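Sunday, October 25, 2020

So I've been promising a post about the Great Stale Picture Mess since August, and every time I sit down to write it I get annoyed all over again and go do laundry. Today the laundry is done.

Quick catch-up if you're new: we've got one arm, one gripper, a camera looking on from the side and a little one riding up by the fingers, and our job is getting the thing to grab see-through stuff off a white table. Water, clear walls, glare from the ceiling lights, all the things that make depth software cry.
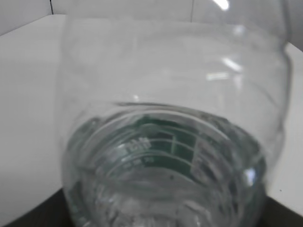
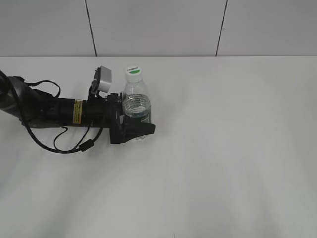
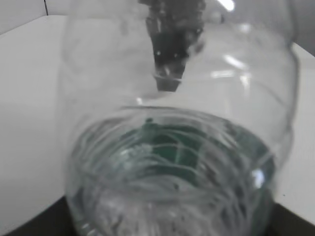

We were deep into a long batch when it started. The plan was 1176 grasps, split over a couple of weeks, and for the first stretch it was boring in the way you want robot work to be boring. Reach, close, lift, put down, back off, repeat. I was eating pretzels and answering email (I know, I know, hand near the e-stop, I'm getting to that).

Then the arm went for a bottle and just kept going. Not fast! We run it slow. But it came in on its usual line, got to the spot where it should've stopped and closed, and shoved instead. The bottle skated back, hit the wall, tipped over, and the fingers kept pushing at it until the force limit finally tripped at 60 newtons. If you've never had 60 newtons leaned on you, it isn't going to break your arm, but you'd notice. I noticed from across the room because the bottle made a noise like somebody stepping on a soda can, and then there was water heading for the edge of the table and I was running for paper towels with pretzel salt all over my hands.

My first theory was the obvious one, and it was wrong, and I held onto it for three days. Clear objects confuse the vision, right? Everybody knows that. The detector must have looked straight through the bottle and decided it was farther back than it was. I wrote this down in the log as if it were a fact. I even fiddled with the lights. Crisóforo Cuautle read my log entry and wrote one word under it, which was "Maybe."

The second time it happened I was standing right there, so I hit the stop myself, and it hadn't touched anything yet. Great, lots of nice evidence. I pulled up what the wrist camera had been sending to Clindano (that's our grasp planner) in the last couple of seconds before the stop, and it was the same picture. Over and over. Same glints, same little speck, pixel for pixel, while the joint log said the arm had traveled the better part of a hand's width.

The planner was steering on an old photo!

What happened is that the wrist camera's cable had a bad spot near the connector. Turn the last joint far enough one way and the connection dropped for a moment, then came back. The driver dealt with that by handing over the last good frame again, and it stamped that frame with the current time, so everything downstream thought it was fresh. We had a staleness check! I wrote the staleness check! It compared timestamps, the timestamps were perfect, and it had been happily passing garbage for who knows how long.

The who-knows-how-long part was the worst afternoon of the whole thing. We went back through every run we'd saved looking for repeated frames. Most of the dropouts were so short they hadn't mattered, and five were long enough that the arm had really been moving blind. Two of those five we had marked as successful grasps. I've thrown all five out, and anything I told anybody about our success rate before then, please quietly forget.

Aurelio Salinas came by to look at the wiring and was not impressed with my zip ties. I'd cinched the camera lead too close to the bracket, so all the bending happened in one place. He redid it with more slack and a proper strain relief, and swapped the lead for a new one from Dellevus with a locking connector. It cost less than the lunch I bought him.

Changes on the software side, for anyone running something similar:

- The driver no longer repeats frames. No frame means no frame.
- Timestamps come from the camera itself.
- If the arm is moving and two wrist images in a row are identical, it stops. Real images always have a bit of noise in them, so a perfect match is a dead giveaway.
- The force limit during approach is way lower. It only goes up once the fingers have started closing.

That last one bugs me the most. 60 was the setting for lifting and we'd left it on for the whole motion, out of pure laziness, mine. If it had been low during the approach, the first bottle would've gotten a nudge and we'd have had a clean stop and a dry table.

Also there's a rule about pretzels now. One person watches the arm, and that person doesn't have a laptop open.

I still don't know why the dropouts got worse in the afternoons. Crisóforo thinks the connector was warming up, I think it's the way the afternoon batch happened to be ordered, with more of the big wrist turns bunched together. I kept the old cable in a drawer and I might put it on the bench and wiggle it some weekend when I have the patience. Next post is going to be about Risard's new finger pads, assuming they ever ship.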